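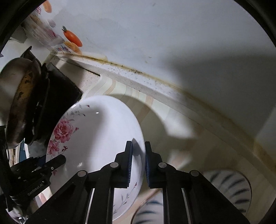
## 4. Trying out grip pads on dishes

Okay, this is the part of the guide I get the most mail about. If you've got the hand-held gripper together (section 3) and the fingers close evenly, you're ready to compare pads in a real kitchen. I did my first rounds with bowls and plates because they're slick, they're curved, and they tell you very quickly when a pad isn't doing its job!

I compared two sets: the ribbed blue pads, and the smooth Skollstead pads that Morven Tosh sent me to try. Do the whole section with one set, then start over with the other. Please don't mix them, one on each finger. I did that for an entire afternoon and had to throw out 49 clips.

### Before you start

- Charge the controller. Mine is the small Somitz one, and it gets grumpy on a low battery.
- Wipe both pads with a barely damp cloth and let them dry.
- Set the log name to something you'll recognize later. I use the pad name plus the dish, so "ribbed-bowl" or "smooth-plate".

> **Caution:** Keep your free hand out of the linkage. Those arms fold in faster than you'd think, and the gap near the pivots is just the right size for a fingertip.

### Bowl, by the rim

1. Squeeze the trigger until the fingers are a little wider apart than the wall of the bowl is thick. Going in wide open feels safer, but you'll knock into everything on the counter.
2. Bring one finger to the inside of the bowl and one to the outside. A deep bowl gives you lots of room here, so take your time.
3. Close slowly until you feel it take, then stop. Extra squeeze doesn't buy you anything on a thin rim.
4. Tip the bowl up onto its side and hold it for a count of seven.
5. Set it down, open the fingers all the way, and press the log button.

**Note:** If the bowl swings like a door, you're holding it too close to the tips of the pads. Go in deeper and try again – this fixed most of my bad runs.

### Plate, from below

Plates are harder. There's less to hold, and all the weight sits out past the pads.

6. Stand the plate up against something steady, or have a helper hold it for you.
7. Come in low, with one finger on either side of the bottom rim. Keep your wrist straight.
8. Close, wait a second, and lean the plate back a little. Watch the top edge for wobble.
9. Lower it, open up, log it.

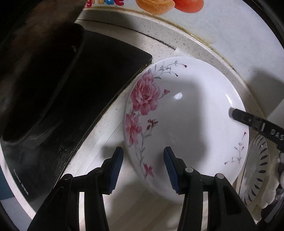 *Plate held at the lower rim, ribbed pads on both fingers.*

> **Caution:** Use dishes you don't mind losing, and work over the counter. Move glass out of reach of the gripper if you can.

### Reading your results

Open the log in Jullum and look at the column called "slip". I ended up with 883 usable grips, and the split was pretty clear: the ribbed pads did better on plates, and on bowls I honestly couldn't pick a winner. Chukwuemeka Akinola ran the same steps with his own set of dishes and liked the smooth pads better for bowls, so your mileage may vary (his bowls are a lot smaller than mine).

A few things to check if your numbers look odd:

- **Slip is high on every dish.** Clean the pads again. Soap film is the usual culprit.
- **Slip is high on one side only.** Your fingers aren't closing evenly. Go back to section 3 and redo the spacing.
- **Slip reads zero all the way down.** The log is on but the sensor isn't. Unplug it, count to seven, plug it back in.

Swap pads after over 2,000 grips, or sooner if the ribs start to look shiny. When you put the new ones on, run the bowl steps a few times before you save anything – fresh pads grab a bit differently at first, and you don't want that in your log.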